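Vellano Community Server: minutes of the players' and admins' meeting
March 10, 2023
Held on voice chat, with notes typed up afterwards from the text channel

Chair: Ingeborg Ammann
Minutes: Wilson Bedoya
Also present: the admin team, both map builders and a fair number of ordinary players, several of whom came and went.

1. Minutes of the last meeting

Agreed, with one correction. The notes said the trading post rebuild was "nearly done". The builders asked for this to be changed to "started". The chair remarked that the same correction had been made to the set before.

2. The Vurkari map

The builders gave their report on Vurkari, the new island map meant to replace the current one. The coast, the harbour town and the northern road are in. The southern forest is in but has no loot. The river crosses the airfield, and they know about that.

They are asking to open the map to everyone in August. The chair asked what had changed since the last opening date they gave, and was told that the team had a better idea of the work now. She asked for that to be written down, and it has been.

Wilson Bedoya said he had walked the harbour town on the test server and fallen through the floor of the same warehouse 3 times. The builders said the warehouse had since been fixed. He said he would believe it when he had stood in it.

There was a long exchange about whether the island is too large. It is planned for a population the server has not had since it opened, and on an ordinary evening people could play for hours without meeting anyone. Some players like the sound of that. Others pointed out that a survival game with no other survivors in it is a walking game, and there are cheaper ones.

Agreed: no opening date to be announced until the southern forest has loot and the river is off the airfield. The builders will show the map to the admins first.

3. Food and scavenging changes

The proposal is to make fresh fruit spoil, to cut the number of tins in houses, and to have fruit spawn in bowls and on shelves indoors as well as on trees. The stated aim is to make the first hour harder and the later hours less dull. 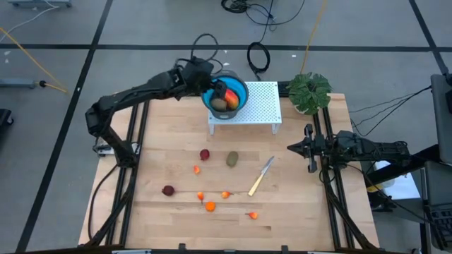
Kiwi and mango in a blue bowl

The chair asked what evidence there was that players find the later hours dull because of tins. None was offered beyond a poll in the text channel, which was open for one evening and was answered mainly by the people who had written the proposal.

One player said that every change made in the name of realism has ended up as another meter to watch. He listed thirst, wet socks and the business with the tin openers. He was reminded that the tin openers had been taken out again. He said that was his point.

The author of the proposal replied that the spoiling would be slow and that a new player would hardly notice it. The chair asked what it was for, in that case. This was not settled.

Agreed: to try spoiling fruit on the test server only, leaving tins as they are. Anyone wanting the full change is to bring back something better than a poll.

4. Mateos anti-cheat tool

The admins have been offered a free trial of Mateos, a tool that watches for impossible movement and odd aiming. The trial would cover the main server and run until the next meeting.

The sales page says it catches cheats "before they strike". Wilson Bedoya asked how. The admin who had spoken to the makers said it gives each player a score and flags the high ones. Asked what goes into the score, he said they would not tell him, so that cheats could not work round it. The chair said this was a sensible reason and also a very convenient one.

Concern was raised about players with poor connections, who already look as though they are teleporting. The admins promised that nobody will be banned on the score alone during the trial, and that a person will look at every flag.

Agreed: trial to go ahead on those terms. The admins are to keep a list of flags, with a note of which turned out to be wrong. If there is no list, there will be no renewal.

5. Character wipe

The wipe came up again, as it does. Those in favour say the oldest bases hold so much gear that newcomers have no chance. Those against say they were told at the last wipe that it would be the last one.

The chair read out the announcement from that time. It does say "final wipe". She said she was not willing to put her name to another one worded like that.

The admins suggested keeping characters and clearing only the bases. The base owners did not think much of this. A cap on stored items was then put forward, at either 500 or 1000 per base. Supporters of each figure were asked how they had reached it and it became clear that both had been picked for being round.

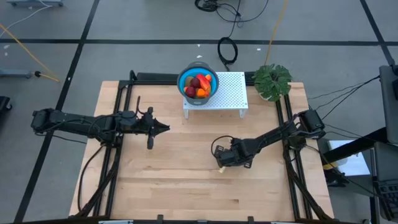 What happens to my character if the server moves to Vurkari?
Characters stay as they are, with skills and anything carried, but bases and stored goods do not transfer because the buildings they stand on will not exist on the new map.

The question and answer are recorded as they were put in the text channel, as the admins have been asked the same thing many times. Several players said that this amounts to a wipe of bases by another route. The admins accepted that it does, for anyone who keeps everything at home.

Agreed: no wipe before the map change. The storage cap goes to a vote of all registered players, with "no cap" as one of the choices.

6. Tararov faction dispute

The Tararov group asked for the return of 2 trucks lost when the server went down in the middle of a raid. The raiders say the trucks had already been taken. The log for the time in question is missing.

The admins offered to replace one truck as a gesture. The chair asked what it was a gesture towards, given that there was no finding either way, and warned that every group would be back with lost trucks. The offer was withdrawn. Tararov's spokesman asked that his disappointment be noted.

Agreed: no replacement. The admins are to find out why the log was missing, and say so in writing.

7. Any other business

Restart times. Complaints that the restart warning comes too late to land a helicopter. It will be sent earlier.

Voice chat rules. A request for a longer rules page was turned down, there being little sign that people read the short one.

Fishing. Still broken.

8. Actions

Builders: loot in the southern forest, move the river, show the map to the admins.
Admins: Mateos flag list, missing log, earlier restart warning, set up the storage vote.
Wilson Bedoya: stand in the warehouse and report back.
Ingeborg Ammann: wording for the storage vote.

The date of the next meeting will be posted in the text channel.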